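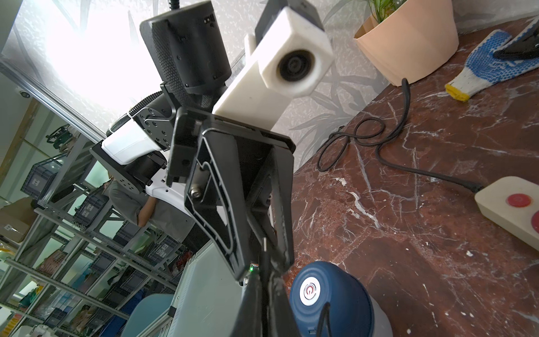 Tirkero releases Holer 16 water metering platform for regional councils

August 13, 2024 - Tirkero today announced general availability of Holer 16, a metering and leak analysis platform for small and mid-sized water utilities. The release replaces Holer 15 and is supplied to existing licence holders under their current maintenance agreements.

Holer 16 collects interval readings from ultrasonic and mechanical meters and compares night flow in each district metered area against a rolling baseline. Areas that exceed the baseline for three consecutive nights are flagged for field inspection. Threshold values can be set by pipe material, nominal diameter and year of installation.

The platform was trialled in the Tsegaye supply district, where 903 service connections were fitted with radio modules. Readings were taken at 15-minute intervals and stored locally for 290 days before archiving.

"Most of the engineering effort went into the baseline calculation," said Bontu Abdella, product manager for metering at Tirkero. "Seasonal irrigation demand had been masking small leaks in the older version, and operators were adjusting the thresholds by hand." 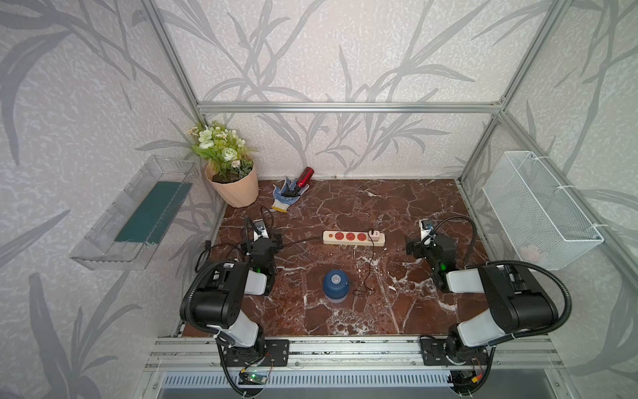
Changes in this release

Batch import of up to 1,000 meter records per file, with validation against the asset register.
Revised alarm colours and a catchment view organised by pressure zone.
Data export to the Cloltasach billing format - a separate licence is no longer required.
Support for kilolitre and megalitre reporting units in the same workspace.

Graça Vilela, who leads utility support, said migration from Holer 15 requires a database backup and a scheduled outage of the reporting server. Meter data collection continues during the outage.

Availability

Holer 16 can be downloaded from the Tirkero customer portal. Holer 14 and earlier must be upgraded to Holer 15 before migration.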